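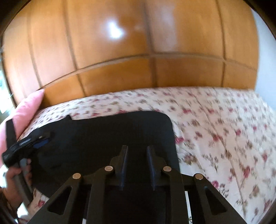 Vetora Puts the Ollico Hand Gripper on Sale, Laundry Not Included

HONDDALE, Tue 7 July. Vetora today opened orders for the Ollico, a hand-held gripper kit for people who would like a robot to fold their clothes someday and are willing to do a good deal of folding in the meantime.

The kit costs $1629 and comes with a camera-equipped gripper, a charger, a carrying case and a printed guide of 30 pages. An earlier draft of the guide ran longer. Satish Grewal, who heads product at Vetora, cut it after reading it on a train.

"We tested in bedrooms because that's where the clothes are," said Grewal. "Our lab has a very nice table. I have never met anyone who folds their laundry on a very nice table." 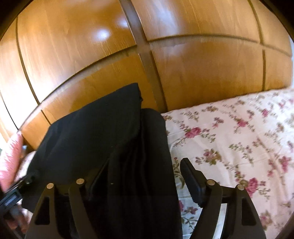 Orders placed before December include recording software for one computer and access to Vetora's review service, which checks each session and sends back notes. The notes are written by Usa Petchrat and her team, and they are not gentle. Black cloth gets a chapter of its own in the guide, with practice sessions on dark garments like the one on the rose-print sheet, where the left finger all but vanishes into the fabric behind it. Petchrat recommends starting with something paler and working up.

The Ollico was tried in homes by 100 early customers, who sent in 1511 sessions. Their main request was a softer handle, and the production model has one. Their second request was that the gripper put the clothes away afterward. Vetora has no date for that.

Replacement fingertip pads are sold separately in pairs. Left-handed buyers pay the same price as everyone else.

Press contact: Elvia Bermúdez, Vetora, Honddale. Loan units are available to reviewers for 30 days. Please return the case as well.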